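Subject: Re: [olldale-flyers] Anyone had any luck with Amini over a missed connection?

> We were held at the gate in Grastbridge for 2 hours, missed the
> onward flight to Olldale and got handed a snack voucher. Amini
> says the delay was "operational" and so not their problem. Is
> it worth fighting, or do I take the 2000 miles and shut up?

Don't take the miles. I took the miles in November and have since learned that 2000 of them will get me as far as the end of the runway, provided I travel off-peak.

"Operational" covers everything from a missing crew to a missing airplane. Write back and ask for the delay code on that leg. It took me seven emails, five of which were answered by the same paragraph with a different signature, but I did get it. After that the tone improved a lot.

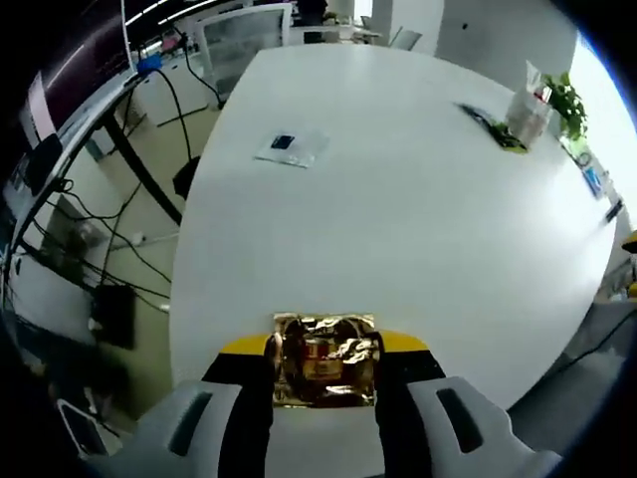
Foil packet on the white table, plant at the back

Also, check how you booked. I went through Gasalex, who sold me both legs as separate tickets without making much noise about it. Amini was delighted to hear this. If yours is on one booking, say so in the first line, and attach the receipt even if they claim to have it.

My claim was for $799 — new ticket, hotel, one very bad sandwich. They paid for the ticket and the hotel. The sandwich is still under review.

Post the code here when you get it and I'll compare it with mine.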